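Demonstration gathering (towel folding)

From the Punside household robotics wiki

Demonstration gathering is the job of recording a robot doing a task, over and over, while a person steers it, so a learning system has something to copy later. I've been doing it for the Treris towel set since February, and Sheldon Fehr asked me to turn my notes into a proper article, so excuse the "I" everywhere. One recording, start to finish, is called an episode. The person steering is the operator, and on Treris that's usually me or Sheldon, with the arms following whatever our hands do.

Most of our episodes use a bare, pale tabletop and a single light blue towel. A plain setup sounds dull (it is, a bit!), but it lets you see the cloth edges clearly when you go back through the recordings, and we wanted the first batch to be easy to check before we made life harder. 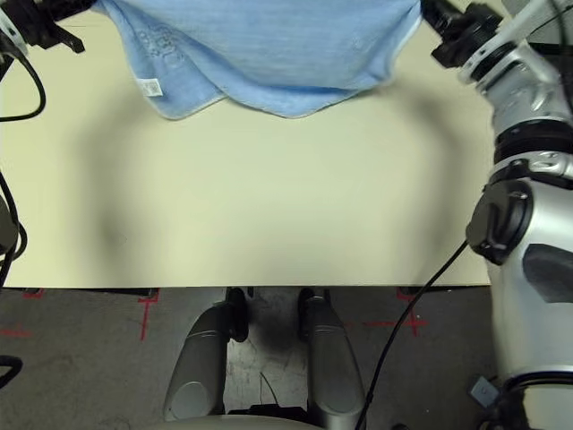
Cloth is a funny thing to teach. A mug keeps its shape wherever you put it, but a towel has a new one every time you let go, and the hem can end up bunched or curled under at a corner. So we try to start each episode with the towel lying a little differently - turned, shifted, rumpled - and we don't tidy it first. My early episodes all began with the towel nice and square, and the first model trained on them was hopeless with anything crooked. Lesson learned.

Views

Each episode is saved with a view from the head and a close view from the wrist. The head view tells you where the arms and the towel are. The wrist view is the one I love, because you get the hem and the fingers together, and a few millimeters either way decides whether you pinch one layer or two. A long strip of cloth is especially fussy, and I slow right down before closing on it. 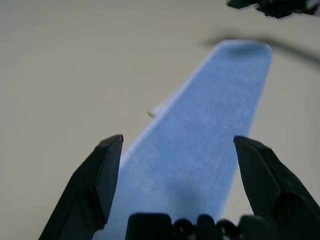
Keeping and tossing

The Treris set has 1,481 episodes so far, of which 1,035 are marked clean. A clean episode has no long pauses and no dropped cloth. Another 305 are marked "recovery", meaning the operator fumbled and then fixed it, and I'd argue those are worth every bit as much (Sheldon disagrees, see the talk page). The rest are waiting for a second look.

Related sets

Haugen is the older set, all napkins, recorded with one arm. Mokholm has 3,206 episodes of mixed laundry and uses different labels, so don't merge it with Treris until you've run the label converter.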